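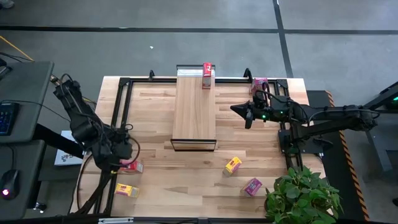 Week 6: Collecting Demonstrations for the Carton Task

Notes by Defne Bayram

Welcome back, everyone. Last week we talked about what a policy is and how it can be trained from examples, and I promised that this week we would get our hands on the part that takes up most of the hours in a real project, the gathering of those examples. I have a soft spot for this stage (you may have noticed), so please forgive me if these notes wander a bit. Read them before you come to the lab, and bring them with you.

The task

We are calling this one Rumden, because every dataset in the lab needs a name and we had already used up Hirnley on the cup stacking. In Rumden, two arms work across one table. Small cartons start out on the open tabletop, and the arms set them upright on the raised wooden board in the middle. The left arm takes the cartons that are nearer to it, the right arm takes the ones nearer to it, and when a carton is close to the midline the person driving gets to choose. An episode ends when the last carton is standing on the board and both grippers have backed away from it.

How many episodes?

Our goal is 300 good episodes by the end of May. In past years each pair of students has managed about 11 in a lab session once they got comfortable, and quite a few less on the first try, so please don't be discouraged if your first session feels slow. Mine did too! I would much sooner have a short list of clean episodes from you than a long list that somebody has to go back and sort through.

Varying the start

Now we come to the part I care about most. If every episode begins with the cartons in the same spots, the policy will learn those spots very nicely and then fall to pieces the first time a carton is somewhere else. So before each episode, move things. Turn a carton at an angle. Lay one on its side and leave another standing. Put one near a corner of the table and one close to the board. Mix the colors too, as we don't want the system to decide that yellow always belongs to the left arm.
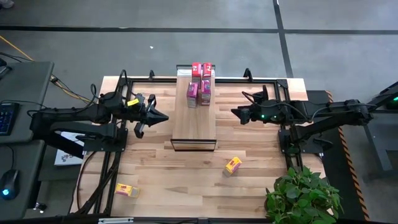 Vary the order as well. It is very natural to fall into a habit, clearing the near cartons first and saving the awkward one for last, and after an hour you won't even notice you are doing it. One trick that works for me is to have your partner call out which carton comes next while you drive. It also keeps the partner awake, which matters a good deal more in the late afternoon session than in the morning one.

Driving well

Move at a steady, unhurried pace. Come down to the carton, pause for a moment, close the gripper, and then lift. Long pauses in midair are a nuisance, as the policy may learn to hang there too, so if you need to think, do your thinking before you press record. When both arms are near the board, let one finish placing and move clear before the other comes in.

Small mistakes are welcome. If a carton tips over while you are placing it and you can pick it up again, go ahead and do so, and mark the episode "recovered" in the log. Those are some of the most useful examples we have. If a carton leaves the table or the arms touch each other, stop, mark it "discard," and start fresh.

What to write down

For each episode, log the driver, the starting layout in a few words, the outcome, and anything odd. "Carton leaning on board at start" is plenty. The recording tool, Dravix, fills in the time and episode number for you, but it has no idea what went wrong, so that part is up to you.

For next time

Please read the Duman chapter on uneven datasets, up to section 5, and replay two of your own episodes at half speed. Write a paragraph on where you hesitated and what you would do differently. We'll start the next class with those.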